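Home | Datasets | Documentation | Changelog | Contact

# Skekila Rainfall Records

Daily rain gauge readings from the Namitz valley, transcribed from paper registers and checked by hand. Version 6, released 08/04/2023. Maintained by Sizwe Molefe.

## Contents

The set covers 19 gauges. Each gauge has its own CSV file, named after the station code in `stations.csv`. A separate file, `notes.csv`, holds the remarks that observers wrote in the margins of the registers.

Columns in each gauge file:

- `date` - day on which the gauge was read, year first
- `depth_mm` - depth in millimetres, one decimal place
- `flag` - quality flag, blank if none applies
- `page` - register page, for tracing a value back to the scan

Readings were taken in the morning and are stored against the day of reading. To compare them with a series that credits rain to the day before, shift the date column back by one.

## Quality flags

`A` marks a total accumulated over more than one day. `T` marks a trace, stored as 0.0. `E` marks a value estimated by the observer. `M` marks a missing reading, with an empty depth field. Missing readings are never stored as zero.

The Urnance gauge was moved uphill partway through its record. The two positions have separate station codes, and the files should not be joined without an adjustment for altitude.

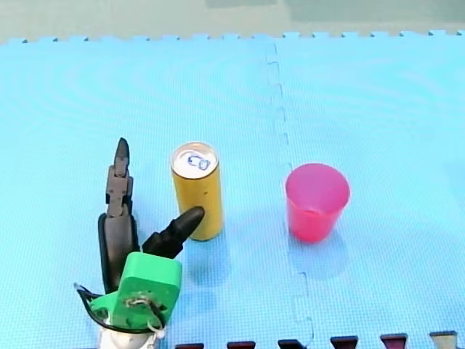
How should accumulated totals be treated when working out monthly sums?

Keep them if the whole accumulation falls inside one month. If it runs across a month end, leave both months out or split the total using the nearest gauge with daily values. The script `monthly.py` does the former by default.

## Transcription

Each page was typed twice and the two copies compared. The comparison produced 1210 mismatches, all settled against the scans. Most were a 1 read as a 7, or a decimal point lost in a ruled line. Where the page could not be read, the value is flagged `M`.

## Known problems

Five gauges have no readings for November in the final year of the registers. The Salazar register switches from inches to millimetres without a heading - the values have been converted, but small depths before the switch carry a rounding error.

Station heights were taken from a paper map and have not been surveyed.

## Corrections

Send the station code, date and register page with any correction. Reports without a page number take longer to check.

Related items

- Skekila Station Histories
- Namitz River Levels, Daily
- Urnance Temperature Registers
- Notes on Reading Old Gauge Registers

Contact the maintainer | © Skekila Rainfall Records | Back to top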